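I've had the Grotholm 2 litre pot in my kitchen since October and I keep being asked about it, so I've finally given it a proper page of its own in the shop. It's the one I reach for when I'm cooking for myself, or when there's a sauce or a bit of rice to do on the side and the big pans feel like far too much washing up.

## What it's good for

Porridge, lentils, custard, two portions of soup, boiled eggs, warming up last night's stew. I make jam in it too, in tiny batches (one jar and a bit for the toast), and I know proper jam people will wince at that! It's not the pot for a family pile of spaghetti. You can squash enough in for two if you snap it, and I do snap it, sorry.

Mine lives on the hob all week. I used to have a Vinora pan in this size with one long handle, and I was forever catching it with my sleeve as I went past. Two short handles suit a small kitchen so much better, and it goes in the cupboard without a fight. The trade-off is that you need two hands to lift it, so if you like to pour with one and stir with the other, have a look at the Vinora milk pans instead.

## The lid

I'm a terrible one for peeking, so a glass lid has done wonders for my rice. I put it on, turn the heat right down and leave it be for as long as I can stand it. 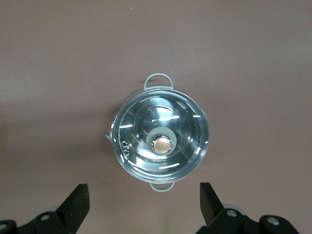
*Grotholm small pot with its glass lid, seen from above.*

If you break a lid (I've done it, stone floor, very loud) you can order just the lid from us. Please don't guess the size from an old Mathur one. They look nearly the same on the shelf but the Mathur lids sit a touch proud and rattle when things get going.

## Looking after it

Warm soapy water and a soft sponge is all it wants most days. For burnt-on milk, which is my speciality, cover the bottom with water, add a spoonful of bicarb and let it simmer for a few minutes, then leave it until morning. Rainbow marks come off with a drop of white vinegar. Salt goes in once the water's boiling, never before, or you can end up with little pits in the base.

The pot can go in the dishwasher. I wash the lid by hand out of habit, but the makers say it's fine in the top rack.

## The details

- **Holds:** 2 litres to the brim, so a bit less in real life
- **Material:** stainless steel, glass lid
- **Hobs:** gas, electric, ceramic and induction
- **Oven:** up to 200°C without the lid
- **Price:** £35, lid included
- **Spare lid:** ask for the current price

Delivery is free on orders over £60, and plenty of people add the Drornitz steamer basket, which drops straight in. I'd buy the basket again just for broccoli.

Returns are fine if you haven't cooked in it. Send me a message first so I know to look out for the parcel.

Gintarė Jankauskaitė
Page last updated July 27, 2026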